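# 当茶水间多了一双手:Vovero 配餐间自动化调研报告

课程:劳动与技术实践
提交日期:2024年12月31日
组员:Chantelle Moodley、Surachet Khunthong、Lertchai Yensuk

## 一、我们为什么选这个题目

选题的时候,组里本来想写仓库。仓库自动化的资料多,好查,也好写。后来 Surachet 提到他八月在 Vovero 的员工餐厅打过工,那里的配餐间正在试用双臂机器人,负责午间的加热工作。我们一听就来劲了!仓库离大家的生活有点远,热饭可是人人都干过的事。

Vovero 位于 Plultudthorpe 园区,餐厅每天中午供应近3,000份餐,其中一部分是预制冷藏餐盒,需要逐份加热。过去这活儿全靠人:取盒、开门、放入、设时间、等、取出、再来一遍。机器人项目由园区的集成商 Drolance 承接,餐厅一方的负责人是 Wichai Phromma。

我们想弄清楚的问题有这么几个:

- 加热岗位上的人,工作内容到底变了多少?
- 员工自己怎么看这件事?
- 哪些动作对人来说很简单,对机器却很麻烦?

## 二、调研方法

我们用了观察和访谈两种办法。观察集中在午餐备餐时段和机器人的练习时段,访谈对象是加热岗的员工、Wichai 和 Drolance 的现场工程师 Ketsara Petchrat。另外,餐厅给了我们一份试用阶段的操作日志,共1,743条记录,由 Lertchai 负责整理。

日志里的"一条"指一次完整的尝试,从机械臂离开起始位置算起,到回到起始位置为止。中途被人按停的也算一条。这个口径我们和 Ketsara 核对过。

## 三、热一份饭,机器要学什么

去之前我们以为最难的是端餐盒,结果现场听得最多的词是"开门"和"按键"。练习用的是一台很普通的家用微波炉,米白色,开门按钮在控制面板下方。Ketsara 的思路是先把单个动作练扎实,再连成一套流程。
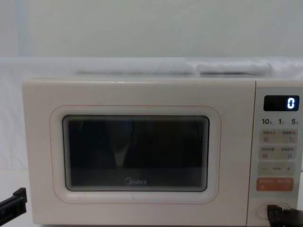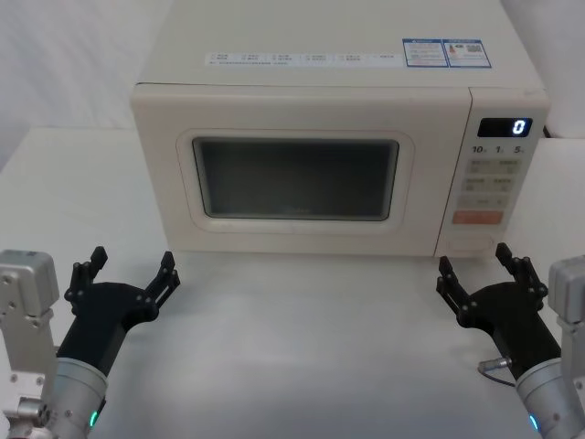

练习台上的同一台微波炉,显示屏上都是"0"。
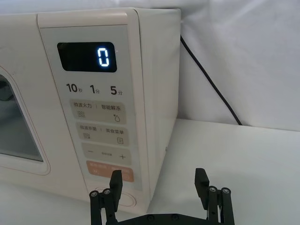 ### 3.1 按钮为什么难

人按开门钮基本不看,手指一摸就知道到没到底。夹爪的指尖又硬又方,按偏一点,力就使歪了。Ketsara 告诉我们,她最关心的是接触那一下的角度,力气大小反而好调。

面板上的按键也有讲究。"微波火力""智能解冻""微波杀菌""美食菜单"四项功能,两两挤在同一排,人靠读字来分辨,机器要靠位置来分辨。上面还有"10秒""1分""5分"三个时间标记。对加热岗来说,真正常用的就是时间和启动,其余功能平时几乎用不上。Surachet 打工时连"美食菜单"都没点开过,这次回来特意去问了老同事,得到的回答是:谁有空看菜单啊,后面排着队呢。

### 3.2 手腕上的视角

Lertchai 最喜欢从手腕看出去的画面。人的眼睛长在头上,手伸过去就会把按钮挡住,我们平时根本意识不到。从手腕的角度看,微波炉是斜的,夹爪的两根手指近得像贴在脸上,面板上的字倒是清楚了不少。几个视角互相补充,这一点让我们全组都很兴奋,回来的路上一直在聊(差点坐过站)。

## 四、人这边发生了什么变化

### 4.1 岗位内容

加热岗原来每班2人,试用期间没有减人,但分工变了。一个人继续人工加热,另一个人负责看护机器人、摆放餐盒、处理中断。Wichai 把后者叫作"带徒弟"。

看护这件事比我们想的费神。员工需要判断什么时候该插手:按早了,这一次尝试就白费了;按晚了,餐盒可能已经放歪。有位阿姨说头几天下班比以前还累,眼睛累,后来摸出了规律才好一些。她现在会提前把餐盒的封膜朝同一个方向摆,这个办法没有写在任何手册里,是她自己琢磨出来的,Drolance 随后把它加进了操作说明。

我们觉得这是整个调研里最棒的发现。现场经验直接进了流程,而且说明里注明了是餐厅员工的建议。

### 4.2 员工的看法

态度并不一致。支持的人主要提到手腕:反复开关炉门,一个中午下来确实酸。担心的人问得也很直接,试用结束以后还要不要两个人?Wichai 的答复是,班次安排在试用结束前不调整,之后会先和员工商量。我们如实记录,但也注意到这个答复没有书面文件。

还有一种意见我们事先没想到。加热岗原本是餐厅里比较能聊天的岗位,等微波炉的那几分钟大家会说说话。现在看护的人要盯着机械臂,话少了。

### 4.3 培训

看护岗的培训由 Ketsara 现场带,内容包括急停、复位和记录中断原因。员工普遍觉得急停和复位好学,填记录最烦。原来的表格有一栏叫"异常类型",选项全是工程术语。Chantelle 和两位员工一起试着把它改成了大白话,比如"门没弹开""按到旁边去了""盒子歪了"。新表格已经交给餐厅,他们愿意试一试,我们超级开心!

## 五、不足与后续

1. 访谈人数偏少,而且都在白天班,夜班的情况我们不了解。
2. 日志里有99条没有填写中断原因,分析时单独列出,没有并入其他类别。
3. 我们没有测量加热岗的劳动强度,"手腕酸""眼睛累"都来自员工自述。
4. 指导老师 Athanasiadis 建议补一次回访,看看新表格用得怎么样,也问问班次安排有没有落到纸面上。回访提纲由 Chantelle 起草,放在附录二。

## 附录一:分工

- Chantelle Moodley:访谈、表格修改、报告第四部分
- Surachet Khunthong:现场联络、观察记录、报告第一和第三部分
- Lertchai Yensuk:日志整理、报告第二和第五部分

## 附录二:回访提纲(草稿)

- 新表格填一次要花多久?有没有哪一项总是选不下去?
- 看护和人工加热现在怎么轮换,谁来定?
- 餐盒朝向的办法,夜班也在用吗?
- 如果可以改机器人的一个动作,你最想改哪个?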